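Villix opens its doors, robots tidy up

LALTEDBY — Big turnout Saturday at Villix, the home robotics shop out on Cordier Road. Around 300 people through the door by mid afternoon, lots of them kids, and a line down the stairs for the bedroom demo.

The set-up was simple. A made bed, a storage basket, a bunch of plush toys. The arm's job is to get the toys off the bed and into the basket. Visitors got to toss the toys wherever they liked before each run, which went over very well with the under-tens.

"We practiced with the toys in nice neat spots all week," said Orla Horgan, who runs the demo team. "Then the doors open and a kid buries one under a pillow. Fair enough."

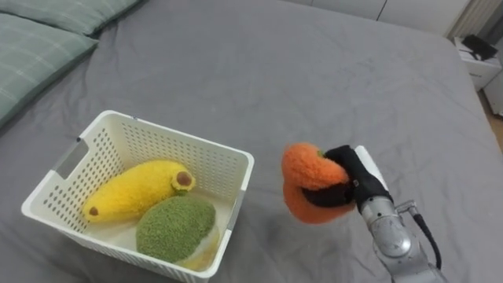
Soft stuff is tough for a gripper, Horgan told the crowd. Squeeze too hard and the toy bulges out the other side, too light and it drops. Her team logged 1,007 practice pickups in November to get ready. On the day they planned 100 and got thru 82 before closing time, mostly down to a long stop after lunch to restart the software.

Speed was the main complaint. One dad timed it against his daughter and she won easy. Caoimhe Mulligan, visiting from Grurner with two boys, said she'd take slow. "I don't care if it needs all night — mine never pick up anything."

No price yet and no sale date. Villix says the arm is still a research project and wont be in homes any time soon.

Next open day is planned for spring. Free entry, parking behind the building, kids need an adult with them.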